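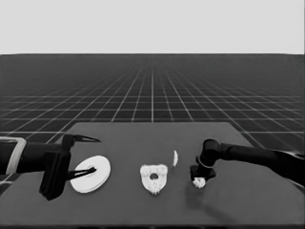 Grauer Tisch, vier weiße Objekte, Rasterboden bis zum Horizont. Computergrafik.

»Ich rechne immer noch auf Papier nach«

10. Juni 2019

Das Büro von Boglárka Tóth liegt im zweiten Stock, kein Aufzug. Sie kommt gerade vom Telefon, das nächste Gespräch wartet schon. Seit sechs Jahren übersetzt sie Fachbücher aus dem Ungarischen, zuletzt »Barta«, eine Geschichte der Perspektivlehre. 2487 Fußnoten. »Die habe ich unterschätzt«, sagt sie. »Komplett.«

Wie fängt man so etwas an? Hinten, sagt Tóth. Erst das Register, dann die Anmerkungen, dann Kapitel eins. »Wenn ich die Begriffe nicht habe, brauche ich mit dem ersten Satz gar nicht anfangen.« Fluchtpunkt, Augpunkt, Distanzpunkt — im Ungarischen teils dasselbe Wort, je nach Jahrzehnt. Zwei Wochen hat sie allein daran gesessen. Im Mai dann alles nochmal umgeworfen.

Geholfen hat Safta Bogdan, die Lektorin. Streng? Tóth lacht. »Sie streicht mir jedes zweite ›gewissermaßen‹. Zu Recht, gewissermaßen.« Gestritten wurde trotzdem, vor allem über die Überschriften. Bogdan wollte kurze, Tóth die alten, langen. Geeinigt hat man sich irgendwo dazwischen.

Ob sich das rechnet, so ein Buch? Kurze Pause. »Nein. Ich mache nebenher Gebrauchsanweisungen, davon zahle ich die Miete.« Kühlschränke, Rasenmäher, einmal eine Orgel. Das Seitenhonorar sei seit Jahren gleich, darüber reden will sie aber heute nicht. Lieber über die Zeichnungen im Anhang, die sie alle selbst nachkonstruiert hat, mit Lineal und hartem Bleistift. Bei einer stimmte der Horizont nicht. Druckfehler im Orginal, der Verlag hat es korrigiert.

Und als nächstes? »Schlafen.« Dann vieleicht ein Roman, ein dünner. Ohne Fußnoten. Das Telefon klingelt wieder, sie hebt ab — ungarisch, schnell, und winkt zur Tür.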